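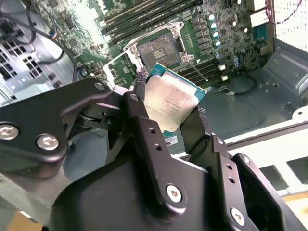 Liltero Socket Insertion Kit
Two-finger gripper, wrist camera, control package and the trial data behind it

Part no. LT-917
Made at Hillbridge. Sold and supported by Pietrzak, Tidton.

Page updated 8 February 2020 – prices still to come, please ask.

What it is

A kit for putting processors into open sockets with an ordinary six-axis arm. Grew out of our server refurbishing work, where the board stays in the case and the arm has to reach in past cables and memory slots. Most published insertion work uses a bare board bolted flat to a bench. Ours doesn't. Full method is in the technical note, short version below.

In the box

Gripper, black, two finger, with textured pads
Wrist camera and bracket
Spare pads, two pairs
Cable set, 800 mm (longer ones to order)
Control package on USB stick, plus the trial logs
Printed setup sheet

Arm not included. Force sensor not included either, see further down.

How the method works

Processor is picked by its edges and carried in tilted. One edge goes down first, then the part is lowered flat over the contacts. The tilt keeps part of the socket in view of the wrist camera for longer, so the last correction is made late, when it counts. Going in flat, the processor hides the socket and you are working blind from well above.

Three stages in the controller:

Coarse – find the socket outline, line up over it, lever and retention frame must already be open
Tilt approach – track one socket edge against one processor edge
Settle – lower flat, small side to side search, release

No fingers on the heat spreader face at any point. Socket lever is not closed by this kit. We have a seperate project on that, nothing to sell yet.

Results

800 trials, all in-case, mixed boards and chassis. Tilted approach against flat approach, same gripper, same arm, same camera.

Tilted: 400 trials, 376 seated
Flat: 400 trials, 290 seated

Total seated 666. Seated means the part sits level in the socket on the first go, no second attempt and no hand help. Each one checked by eye by the operator, then again from the logs.

Of the 24 tilted failures most were glare off the heat spreader or the retention frame upsetting the edge tracker. Bright side light is the worst case – if you can move the lamp, move it. The rest were grip slip, usually worn pads. Change them sooner than you think.

Bent contacts: we did get some, mostly in the flat runs. Board by board list is in the logs. Please read it before running on anything you want to keep.

Limits

Land grid sockets only. Pinned processors not tested
Socket must be fully open and uncovered
Loose cables over the socket will stop the run, tie them back
Needs 145 mm clear above the board for the gripper and camera
One processor size per pad set

Force sensing

Settle stage runs better with a wrist force sensor. Without one it falls back to motor current, which works but is slower, and the search has to be kept small. All the trials above were run with a sensor. We have not got a proper figure without and won't quote one.

Before you order

Tell us the arm model, flange pattern and which sockets you work with. A photo of the inside of the case helps alot. Firmware for older arm controllers is due in July.

Trial data can be had without buying the kit, just ask. Same for the technical note.

Questions on the method or the logs to Jolanta Kaczmarczyk at Hillbridge. Orders, spares and repairs to the Pietrzak desk in Tidton.

Spares

Finger pads, pair
Finger plate, left or right
Linkage screws, bag
Camera bracket
Cable set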